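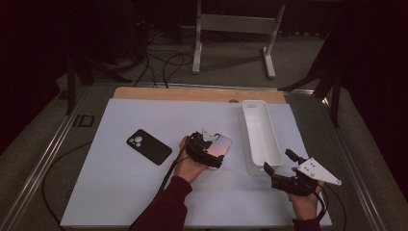 FOR IMMEDIATE RELEASE

Zultholm opens hand-teaching program to outside shops, starts with phones and cases

STOSTALEO – Zultholm said today it is opening its hand-teaching program to small manufacturers and repair shops, after a first run on phone handling for parts reseller Hashmi. Sign-up opens in January. Spaces limited for the first round.

The short version: a worker picks up a pair of hand-held grippers and does the job. Phone, case, tray. Both hands. The grippers record how the jaws open and close and where they travel, and that recording is what the robot learns from. No code written on the shop floor, no robot needed in the room while the teaching goes on.

"People who pack phones all day know things they can't write down," said Lungile Mokoena, head of the program at Zultholm. "Which edge to grab. When to let go. We used to ask them to explain it and got half a page. Now we hand them the grippers and get out of the way."

The first run covered 2,226 recorded demonstrations of handsets, cases and trays being picked up, turned and put down. Different start positions each time – phone tilted, case face down, tray moved over a bit. Demonstrators were asked to work at their own pace and not to tidy up between takes unless the task sheet said so. Fumbled grabs stayed in the set, tagged as fumbles.

New demonstrators get 104 minutes of training, split over two sittings. Most of it is practice. The hardest part according to the trainers is learning to keep both grippers steady when only one is doing something. Second hardest is the cables.

Remote control is also on offer. In that mode the demonstrator works the same grippers but a robot arm in another room follows along live, with the view sent back to a screen. Slower, and more tiring for the operator, but it shows right away what the arm can and can't reach. Zultholm suggests shops start by hand and move to remote control for the last stretch, once the task is settled.

"We did the by-hand part first and it was the right call for us," said Mehwish Butt, operations lead at Hashmi. "My team had opinions about the task inside an hour. They changed the order of two steps and they were right to. On the remote setup you think about the arm. With these you think about the phone."

Hashmi plans to use the results at its returns bench, where handsets come in with and without cases and have to be sorted into trays before testing. The robot work there has not begun. Both companys said they will publish the results, good or bad, when the bench trial is done.

What shops get in the first round:

– Loan of one pair of grippers, table board and mounts
– Training for up to four demonstrators
– 200 demonstrations checked and returned with notes
– Remote control session, optional, at the Stostaleo site

Shops keep ownership of there own recordings. Zultholm may use them for gripper development only with written permission, asked for seperately from the loan agreement.

Files come out in Taltel, the format Zultholm uses for its own arms. Converters for other formats are in the works, no date yet.

To apply, send a short note on the task: what gets picked up, where it goes, how heavy, how often. A phone video helps. Tasks with liquids, blades or anything over the gripper's weight limit can't be taken this round. Replies go out by email.

Demonstrations for press at the Stostaleo site, 10 a.m. to noon, by appointment. Visitors may try the grippers. Please allow time for sign-in at the front desk.

Press contact: Lungile Mokoena, Zultholm, Stostaleo

###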